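Two arms on the dish table now, what happens to our hours?

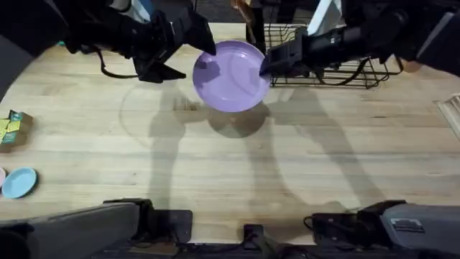
racklady_6

dish side at Gudeta, the big kitchen not the cafe. We got the Sisero pair in February and they handle plates at the rack table now. Two arms, one each side, both on the same plate. Management says no hours lost. My sheet went from 38 to 32. So which is it. Anybody else have these where you work?

potwash_dan

Same pair at our place, going on a year. Hours dropped then came back, but as different work. I do allergen trays and restock now. Less wet hands, more walking. Pay is the same, which I have opinions about

gatadent_nights

Nights at Gatadent canteen here. We do 126 covers on a slow night and the arms can't keep up past that, so we still have a person on plates at peak. Both grippers tied up on ONE plate is the thing that gets me. I carry six in a stack without thinking

potwash_dan

yeah but you also drop the stack sometimes lol

gatadent_nights

Twice. In four years.

overhead_view

Supervisor, different company, so yell at me if you want. Speed isn't why we bought ours. We couldn't fill the late shift, ad was up for months. Arms don't call out. The people I do have went home on time for the first time since I started there – that counts for something

racklady_6

Good for yours. We had no trouble filling lates. They just quit posting them. Thats the part I mean, nobody gets fired, there's just no new name on the board when someone leaves

overhead_view

Fair. Ask for it in writing then. Ours said nobody's hours go under what they were the month before install. If they mean it they'll sign it

trayline22

what nobody budgets for is the babysitting. Plate comes in crooked, arm stops, light goes on, I walk over and straighten it and walk back. Some 100 times a week?? Not in my job description and there's no line for it on the Fliltura timesheet so I put it under "other"

potwash_dan

Don't put it under other. Write down every stop with the time. We did that for a month and it got us a tech rate for whoever's on the arms. Small bump but it's real

trayline22

huh ok. did they fight you on it

potwash_dan

A little. Hard to argue with a notebook

gatadent_nights

Not everyone gets that rate tho. One person per shift gets it and the rest of us get fewer plates and the same pay as before. So now people are arguing over who stands next to the robot

racklady_6

we have a meeting Wednesday, going to bring the sheets and ask about both, the hours thing in writing and a rate for the stops. Will post what they say

trayline22

pls do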